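Remonter une vieille tour, et retrouver Jindow

Février 2019. Je n'avais pas écrit ici depuis septembre, et je reviens avec le sujet qui m'a mangé tout l'hiver : les vieux jeux de stratégie, ceux qu'on achetait dans une boîte en carton grosse comme un dictionnaire. J'ai enfin rejoué à Jindow ! Du début à la fin, les 20 missions, avec la musique d'origine et le manuel ouvert sur les genoux. 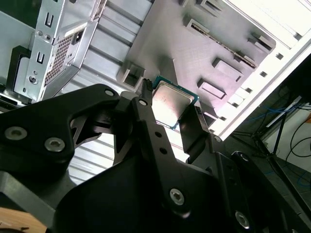
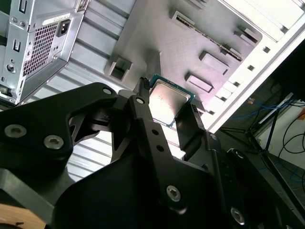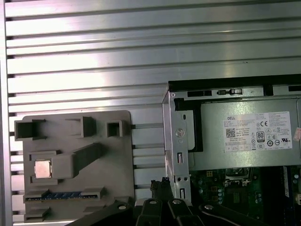
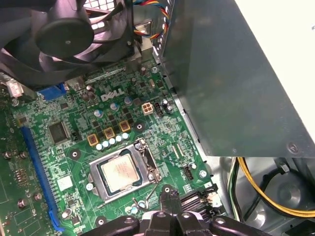 Sur la dernière, carte mère Dell et processeur dans son socket.

Bon, Jindow. Pour ceux qui n'ont jamais croisé la bête, c'est un jeu de gestion de caravanes. On commence avec 2 mules et une bourse de 1000 écus, dans un port qui s'appelle Prerneck, et on doit ouvrir une route commerciale à travers les montagnes. Dit comme ça, j'ai conscience que ça ne fait pas rêver. Et pourtant, la première fois qu'on voit tomber la neige sur le col de Cuesta alors qu'on a chargé trop de sel et pas assez de fourrage, on comprend tout de suite pourquoi certains y ont passé leurs années de lycée (je plaide coupable).

Ce que j'avais complètement oublié, c'est la carte. Elle est immense, et elle est presque vide. Les jeux récents ont peur du vide, il y a une icône tous les dix pas, un coffre, un personnage qui vous appelle. Dans Jindow on peut marcher douze jours sans rien voir d'autre qu'un corbeau et une borne cassée, et ces douze jours sont formidables. On regarde les réserves baisser, on hésite à faire demi-tour, on se raconte des histoires sur le muletier qui traîne derrière. J'avais baptisé le mien Gaspard à quinze ans, je l'ai rebaptisé Gaspard cette fois aussi. Il est mort au même endroit.

Le manuel, maintenant ! 448 pages, reliées, avec un index. Il y a un chapitre entier sur les monnaies des vallées, avec des tables de conversion qui ne servent quasiment à rien dans la partie, et un lexique de la langue des bergers. Je l'ai relu dans le train en prenant des notes dans la marge, au crayon. Les illustrations à l'encre sont magnifiques, surtout la double page sur le marché aux laines, que j'aurais volontiers encadrée si ça ne voulait pas dire abîmer le livre.

C'est Timothée Delaunay qui m'avait prêté le jeu à l'époque, et que j'ai rappelé pour l'occasion. Il jure qu'il existe une route du nord, par le lac, qui évite Cuesta et fait gagner une semaine. Je l'ai cherchée trois soirs de suite. J'ai trouvé le lac, une cabane, un ermite qui vend des bougies hors de prix, et aucune route. Timothée maintient. Si quelqu'un parmi vous a une vieille sauvegarde ou une carte annotée, je suis preneur !

Un mot sur la musique quand même – c'est elle qui m'a le plus remué. Quatre notes de flûte au chargement et j'étais de retour dans ma chambre, avec le radiateur qui claque et ma sœur qui tambourine à la porte pour avoir son tour. Le thème de la dernière vallée est encore plus beau que dans mon souvenir. Il tourne en boucle, il dure moins de deux minutes et je ne m'en lasse pas.

Côté défauts, il y en a, je ne vais pas mentir. Le marchandage est pénible : il faut cliquer sur chaque sac, un par un, et recommencer si le vendeur se vexe. La mission 14 est franchement injuste, avec son pont qui s'effondre selon l'humeur du moment. Sauvegardez avant. Sauvegardez aussi pendant.

La prochaine fois j'attaque Kalline, la suite, que je n'ai jamais terminée. On y dirige des bateaux à la place des mules et il paraît que la fin est très triste. J'ai déjà ressorti le crayon.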